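Physics for the Curious, evening course
Week 3 handout: atomic clocks and why they tick so well
Notes by Chelsea Sedgwick

Hello again! A few of you asked me to write up the bit I rushed at the end, so I've put it first.

What a clock needs

Any clock is two things: something that repeats, and something that counts the repeats. A pendulum swings, a gear counts. In a quartz watch the crystal shivers 32,768 times a second and a little circuit keeps the tally. The trouble is that no two pendulums are quite alike, and crystals drift as they warm up or get old.

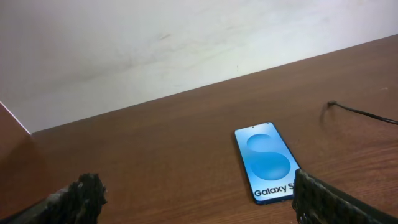

Atoms don't have that problem. Every caesium-133 atom is the same as every other one, whether it's in Ivness or on the far side of the galaxy (I still find this slightly spooky). Hit it with microwaves at just the right frequency and it flips between two energy states. That frequency is 9,192,631,770 cycles per second, and since 1967 we've used it to say what a second is.

Keeping it on track

The microwaves come from an ordinary oscillator, which wanders. So we check how many atoms flipped, nudge the oscillator, and check again — over and over, all day long. Rasmus Hunt did his tuning fork demo on this in January and I'll beg him to bring it back.

Cold atoms do better than warm ones. They move slowly, so you get longer to look at them, and a longer look gives you a sharper answer. In a fountain clock they're tossed gently upwards and pass through the microwaves twice, once going up and once falling down.

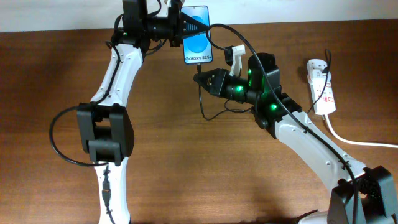
For next week

1. Your watch gains 3 seconds in 50 days. What fraction is that? (Turn the days into seconds first!)
2. Read page 11 of the Pomare booklet, the part on strontium clocks.
3. Have a think about why a clock up a mountain runs faster than one at sea level. We'll start there.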